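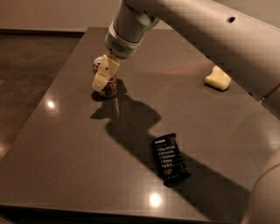
The can exercise at the Plosham robotics club.

The club at Plosham meets on the upper floor of Kvam House, and for most of the winter it has worked on one task. A robot arm has to take hold of a drinks can on a table, lift it, and set it down again without knocking into anything else. The students call it the can exercise. It counts for a third of the marks in the Vunance Cup, the contest for school and college teams that Istden hosts each spring.

There are 11 students in the club this year, most of them new to it. They work in pairs. One of each pair watches the arm and the other keeps the log, and they swap at the break. The log is a plain spreadsheet. Every attempt gets a line, good or bad, and by the end of March it had reached line 1499. The students want to get to 2000 before they travel.

The rules say little about what goes on the table. There must be one can and at least two other items, which the arm should leave alone. Teams tend to use whatever is to hand, and at Plosham that has meant a sponge and a snack bar in a black wrapper. A glossy table is allowed, though many teams avoid one. Shiny tops and strong shadows can confuse software that has only been tried on a matt surface, and the club lost marks that way in December, at a practice round in Istden.
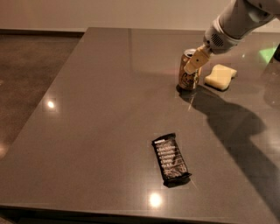

Gunvor Solberg thinks the December result did the students more good than a win would have. Until then, she says, they changed the code after every miss and could never tell which change had helped. Now they alter one thing, run it again and write it down -- even when it is dull, and she admits that it often is.

The grip itself has taken the most time. Drinks cans have thin walls, and an open one gives way more easily than a sealed one. If the fingers close too hard the side dents, and a dent costs points. If they close too lightly the can slips on the way up. The students settled on a slow close with a short pause before the lift.

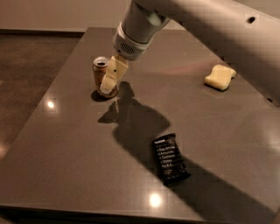
Gripper and can, with the sponge and snack bar left on the table.

Teams in the Cup get two runs each and the better one is kept. Plosham plans to play the first run safe and use the faster settings on the second. The pairs have still to decide who will stand at the table and who will keep the log on the day. Entries close on 28 March 2025, and the form has gone in.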